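Stelex Open Day: Frequently Asked Questions

When is it?
Sunday, from 10 a.m. The last group goes in at 4 p.m.

Where do I go?
The Stelex workshop in Roramville. Use the Coppens Street entrance. The front gate is locked on weekends.

Do I need to book?
Yes. Each group is limited to 20 people. Tickets are free.

How long is a visit?
Plan on about 36 minutes, including time for questions.

Can I bring children?
Yes, with an adult. Children under 4 can't go into the demonstration room, and strollers stay at the desk.

What will I see?
The laundry demonstration is the main one. The robot works with a washing machine and a yellow cloth. Staff will talk you through each step.

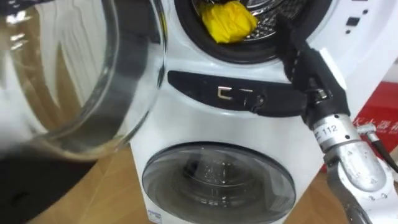
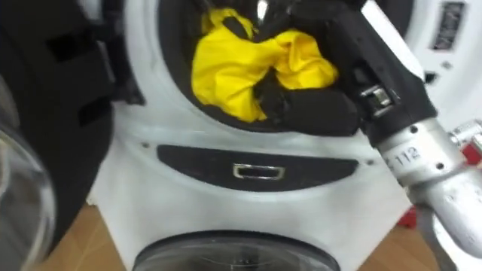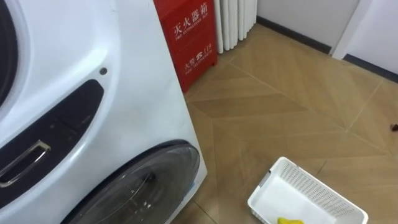
Can I try the controls myself?
Not at this event. Visitors stay behind the line on the floor while the arms are powered.

Is there parking?
The Prakham lot has 300 spaces and is a short walk away. Street parking is for residents only.

Can I take photos?
Yes, but no flash and no tripods.

Is there food?
Coffee and water only.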